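## Wire Fruit Baskets: Cleaning and Placement

Coated wire baskets trap residue where the loops cross. Wash monthly, or sooner if fruit has leaked.

1. Empty the basket. Clear the table and wipe it down.
2. Mix 2 teaspoons of dish soap into 700 ml of warm water, no hotter than 40 °C.

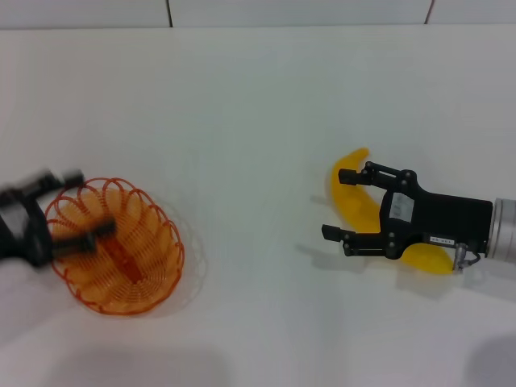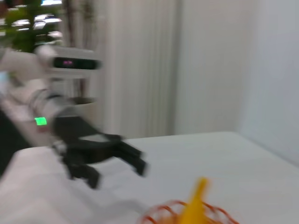
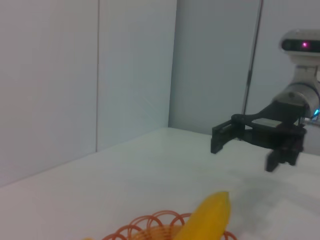 *White table throughout. Orange wire basket in all three views, with a banana on it in the third.*

3. Soak for 4 minutes. Brush along the wire, from the rim toward the base. Avoid steel wool.
4. Rinse, shake, and dry upside down on a towel.
5. Check the coating at each bend. Exposed metal will rust and can mark a light tabletop.

**Loading.** Heavy fruit goes in first. Bananas go on last and should not carry weight. Small items can slip between wide loops; use a liner if needed.

**Placement.** Keep the basket out of direct sun and away from the stove.

**Stains.** For rust marks on white laminate, apply baking soda paste, leave it for a few minutes, and wipe with a damp cloth. Test a hidden spot first.

Procedure checked by Giorgia Leone, Skilldale. Next revision in October.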